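Deltilwood Building Gallery: The Second Floor Rec Room

Friday, June 22, 2018

The second floor of the Deltilwood building opened to tenants in stages, and the rec room was the last part to be finished. It is shared by Rultden, Geltenance and the smaller firms at the Imrie Street end of the hall. The room covers 814 square feet and is open to anyone with a building badge. Before the work started it was a file room, and over 351 boxes of paper records had to be moved to off-site storage.

The flooring was laid first, then the painting was done. The games came after that. Most of the furniture was moved up from the old lounge on the ground floor - the budget did not stretch to a full set of new pieces, and the old ones still had years left in them. 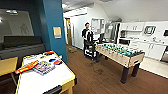 The rec room, with the air hockey table up front and foosball in the middle of the floor.

The air hockey table has a white playing surface with yellow rails. People also use it as a place to set down board games between rounds, so check the top before you switch on the air. Pucks and mallets are kept at the second floor front desk and can be signed out for an hour at a time. If a puck goes missing, tell the desk the same day.

Foosball is the busiest game in the room, mostly between noon and one. Rultden and Geltenance have played a lunch series against each other since the spring. At last count Rultden was ahead with 47 wins. The table needs a little silicone spray on the rods every few weeks. Please don't use cooking oil from the kitchen - it has been tried, and the rods had to be taken out and cleaned.

The whiteboard on the left wall is free for anyone to use. It doesn't wipe completely clean anymore and old drawings tend to show through. A new board is on the list for October. Scores, game sign-ups and sketches are all fine. Work notes should go on the boards in the meeting rooms, where they won't be erased by the next group.

The dark gray couch sits under the whiteboard, with a light wooden table in front of it. It is a good spot for a short break or a board game. Food is allowed at the table but not on the game tables.

The teal-blue column was painted to match the elevator lobby. Several people asked for the color name, but the paint was mixed for the building and is listed only as Deltilwood 776. A partly used can is in the supply closet for touch-ups.

The room is open from 7 a.m. to 8 p.m. on working days. Groups who want it for an event can book it through the front desk with two days' notice. Chairs can be borrowed from the Imrie Street meeting room and should go back there the same evening.

More galleries: Ground Floor Lobby - Kitchen and Coffee Bar - Roof Deck - Bike Storage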